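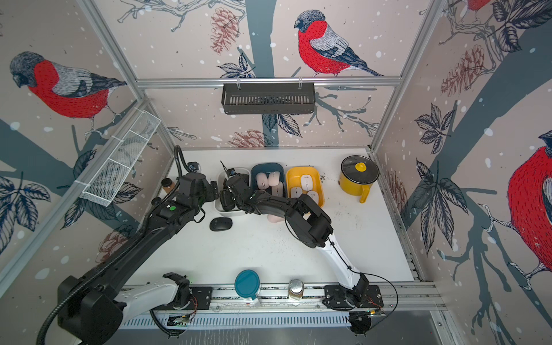 1/6

Bullfinches again this November, in the hedge behind the old Clollivau ferry office. First pair I've had there since I started keeping notes.

2/6
The male has the red breast, the female is a duller gray-brown. Both keep low and quiet. You usually hear the call first — a soft, sad whistle.

3/6
They were after ash keys. The Bassey road side has had no ash crop this year, so I didn't bother walking it.

4/6
My notebook total for the hedge is now 1,846 birds, all species. Best day was 60, mostly chaffinches.

5/6
Vellotport marsh was slow. One heron, some teal, too much wind.

6/6
Going back at 7:30 tomorrow if the rain holds off. Will post the list after.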